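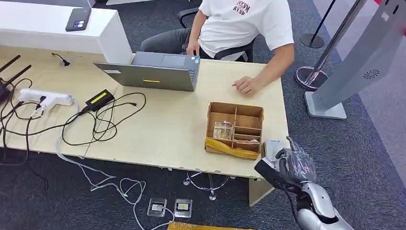
17 February 2022

Desk day. The plan was to finish the Jelon write-up, and the plan lasted until I tried to find the charger. So the morning went to cables.

State of things on the left half of the desk: router, power strip, the adapter brick with the yellow label, and a knot of black cable that has been growing since we moved the Sirov bench out. Several strands hang over the front edge, where a knee can get them. The white one goes all the way down to the carpet and lies there in loops. I have stepped on it more than once and have so far blamed the carpet.

Cardboard organizer is up on the desk now. One large section, one column of narrow slots. The thinking, such as it is:

Large section – adapters and anything with a brick on it.
Narrow slots – one coiled cable each. One. The last time we had a system like this it was a shoebox and the rule was "put it in the shoebox."

Tried coiling over the hand versus coiling over the elbow. Elbow is faster and gives a coil too big for the slot. Hand it is. A Velcro tie on each, label on the tie, label facing up. Masking tape labels are fine for a month and then turn into lint with writing on it, so use the proper ones from the Kong drawer.

Measured the run from the router to the wall while I was down there: 258 cm if it follows the desk leg, less if it goes straight across the floor in the manner of a tripwire. We own a 3 m cable. It is in the Indis crate, or was in February's inventory, which I wrote myself and therefore don't entirely trust.

The grommet hole at the back of the desk has one short black cable poking out of it. Gave it a gentle pull, it didn't give, and I left it alone. If it belongs to something of yours, please write on this page what it is. If it belongs to nothing, write that too and I'll get the cutters.

Unplugged nothing on the power strip. I want this noted, as the last tidy-up took the Sirov logger down overnight and I was reminded of it for 31 days.

Sorting rules for the pile, open to argument:
– known and used this year: coil, label, slot
– known and not used: Indis crate
– unknown but it fits something in the room: label with what it fits
– unknown and fits nothing: bag by the door, 4 weeks, then recycling

The fourth kind is the largest kind. I don't know where they come from. I suspect the third kind, left alone in the dark.

Phones go on the white counter behind the desk during sorting. Mine buzzed its way into the cables twice last time and I spent longer looking for it than for the charger.

Still to do: find the 3 m cable and run it down the leg, get clips for the back edge, put the router somewhere its antennas don't catch sleeves. The shelf would do, if the shelf were cleared, and that's a separate notebook entry by a braver person.

Jelon write-up: title and two headings. Charger not found. Laptop at 31 percent, so typing quickly.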